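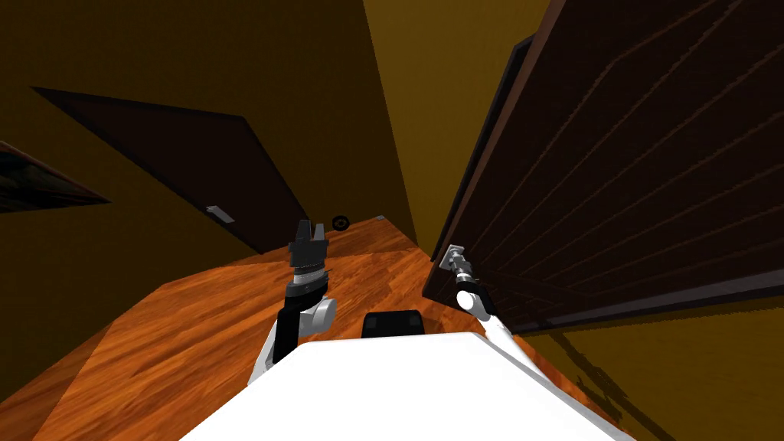 Yaw Sarpong

Carkance: a door-opening robot, built mostly in a simulator and partly in a shed

So my project for this semester was doors. When I told my aunt that, she asked if I'd switched to carpentry. I wanted to get a two-armed robot down a hallway and through a door, and I wanted to do as much of it as I could on my own computer before cutting any metal, as metal costs money and I had hardly any of it left after buying servos.

Carkance is the name of the whole thing, robot and code together. The simulator I used is Jirkivine, which is free for students and a bit cranky, but it runs on my old desktop and I've grown fond of it. The real parts get made at Drilel, the shared workshop behind the tile place, where I have a shelf and a key to the side gate.

The hallway is modelled on nowhere in particular. I gave it orange-brown planks, mustard walls and dark brown doors, and I'm told the colours are awful. I like them! Pale robot, dark door, so I can see straight away when a finger is poking through something it shouldn't. The big door on the right is the one I spent most of my time on. It has grooves all the way across it, and a little grey plate on its edge which is what the right gripper goes for. The door on the left has a proper lever handle and I was saving that for later (more on later, later).

My two arms don't match and people always ask about that. The left has a black gripper with blocky fingers and the right has a thin silver one. I started out with a pair of the black ones and the right hand kept knocking the door frame before it got anywhere useful, so I drew up something skinnier. While the right hand works the left one just stays parked with its fingers open and pointing up. I tried tucking it down by the body and it got in the way of the planner, which would spend ages finding a path around its own elbow. Up is fine. Up looks like it's asking to leave the room, but it's fine.

Controlling it was the hard part for me. I began with straight-line moves from where the hand was to where I wanted it, and those fell over as soon as the door started to swing, because the hand has to travel on a curve around the hinges. My supervisor suggested I work out the curve from the hinge position and feed it in as points. I used 256 points, which is overkill, but it's a round number to a computer person and the motion came out smooth. After that the arm stopped fighting the door so much. I still had to loosen the wrist joints in software so that a small error didn't turn into a big shove.

I also lost a good chunk of December to the floor. I'd set the friction so low that when the robot pushed on the door, it was the robot that moved. It slid backwards down the hallway, very dignified, arms out. I thought my arm code was broken and rewrote it twice before I looked at the floor settings.

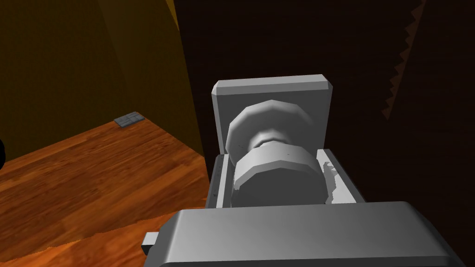
Grip and contact

Knobs got their own round of tests. The knob I modelled is low-poly, a many-sided cap on a narrower neck on a thicker base, and the faces are flat enough that you could count them if you had nothing better to do. I kept it rough on purpose. Every extra face means more contact maths, and Jirkivine slows to a crawl once you have curved things squashed against other curved things.

For these the gripper is a channel with a raised wall on each side and an upright plate at the far end, and the knob sits between the plate and the palm. The pale blotch on the base of the knob, over by the right-hand wall, is something I never got to the bottom of. My guess is two surfaces sharing the same bit of space and the renderer not knowing which to draw. It comes and goes when I shift the wall by a hair, so that's what I'd look at first.

If you're doing this yourself, check your contact margins before you touch anything else. Mine were set for objects much larger than a knob, and the hand would report a firm grip while it was still hovering.

Back in the shed

The real build is further behind than I'd like. I have 4 servos from De Smet bolted to a plywood base and 2 of them agree with the simulator about which way is up. The channel gripper is cut and filed and the plate is on, with screws that are too long, so I've got washers stacked under them for now. The lever handle on the left-hand door hasn't been attempted in the simulator or out of it.

Report handed in 21/05/2018. The servo brackets are still on my shelf at Drilel, bottom left, please don't tidy them.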